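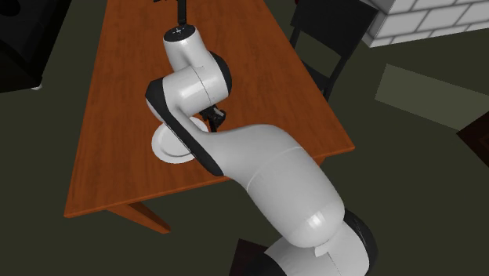 A simulated table-clearing task, with the arm's gripper just above the tabletop beside a white plate.

April 6, 2018

Vastimel runs the kitchens and dining rooms for a group of retirement homes, and this spring it has to decide whether to put money into robot arms for clearing tables. The company's equipment planner has been working on the question since last August. So far no arm has been ordered.

"We have a simulation and a spreadsheet," the planner said. "The simulation is the cheap part, so we did that first."

The idea came from the dining room at Nandport, which seats 64 and is the hardest one to staff in the evening. Management asked for a price on one arm. The planner came back with a list of questions instead: how far the arm would have to reach, where it would stand, and what it would be expected to pick up.

"People send you a quote for the arm and you think that's the cost," the planner said. "Then you need the gripper, the mount, the controller, the safety work and somebody to set it up. On our first draft the arm was 45 percent of the total. I had it down as nearly all of it."

Plates were the first item on the list. A plate lying flat gives a gripper very little to hold, and the planner wanted to know whether a two-figure or a three-figure gripper budget was realistic. It was neither.

"I had put down $400 for the gripper," the planner said. "I left that number in the file so I would remember it."

Vastimel asked two suppliers, Grestley and Kyriakidis, for quotes on the same written task. Grestley priced a purchase with a service contract. Kyriakidis offered a lease with training included – a higher monthly figure, but easier to get out of. The planner leans toward leasing for a first unit.

Floor space is the other open question. An arm that can get at the middle of a table also needs room beside it, and chairs get pushed back wherever people leave them. The planner has set aside 20 percent of the budget for changes to the room, including power and flooring.

"I'd like that to be lower," the planner said. "But I don't want to go back and ask for more money after the thing is bolted down."

A decision on the lease is due before the new budget year begins in August. If it goes through, Nandport gets one arm, and the other homes wait until it has been through a full winter.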